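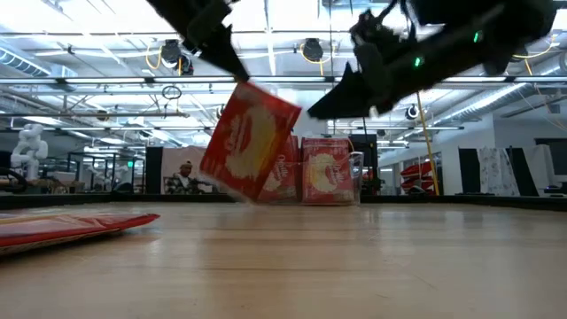 Following up on the finger pads for the shared bench at Damside, and on Volkan's message, quoted further down. The short version is that the pads are good enough and the approach angle wasn't. I had been bringing both fingers straight down and closing on the middle of the packet, and the film slid under the pad on glossy stock. The test items are the red packets with the cream and yellow artwork, and the target is the clear bin at the back of the table. A packet held like that hangs at a tilt with its lower edge very near the wood, so the transfer height has to be set for the corner and not for the grip point. I have raised it in the config.

On 2024-12-24, Volkan Taşdemir wrote:

> I still think the Fiser pads are too hard for this. Shagufta tried the Heso ones
> on the left arm in March and they held thin film without any change to the force
> limit. Before you touch the planner again, could you swap one pair and log the
> closing current? Also, which wrist offset are you running? The file in the repo
> says 286 and I do not believe it.

The offset is 286 and it is right. It is in millimetres from the flange to the pad centre, and I measured it again with the fingers closed. The older value in Naveed's branch dates from before the adaptor plate and should be deleted.
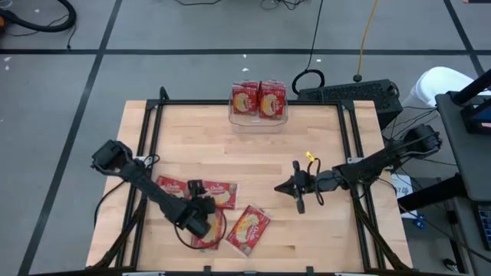 As for the pads, I would like to keep the same pair on both arms until the logging is sorted out. At present the current is sampled at 800 Hz on the right arm and at whatever the bus manages on the left, so a comparison between the two would mean very little. Asif has a patch for this. It builds, but it drops the timestamp whenever the queue fills, and I have asked him to fix that first.

Changes now on the main branch:

- `transfer_z` raised, both arms
- approach tilted towards the near edge of the packet
- closing force limit unchanged
- retry limit reduced from 4 to 3

The cable on the left wrist needs a second clip. A loop of it still comes down onto the table when the forearm is low. Virgilio, if you have any of the Arain clips left, please leave them in the drawer under the monitor.
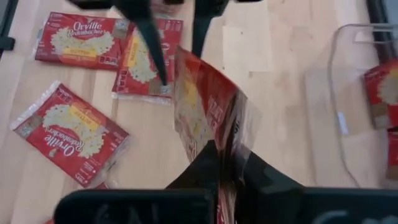 Does the new approach need the wrist camera recalibrated?

Only if you have had the camera off its bracket. The tilt is applied in the tool frame, so the existing hand-eye transform still holds.

I'll do the pad swap once Asif's patch is merged. Please don't change the force limit in the meantime.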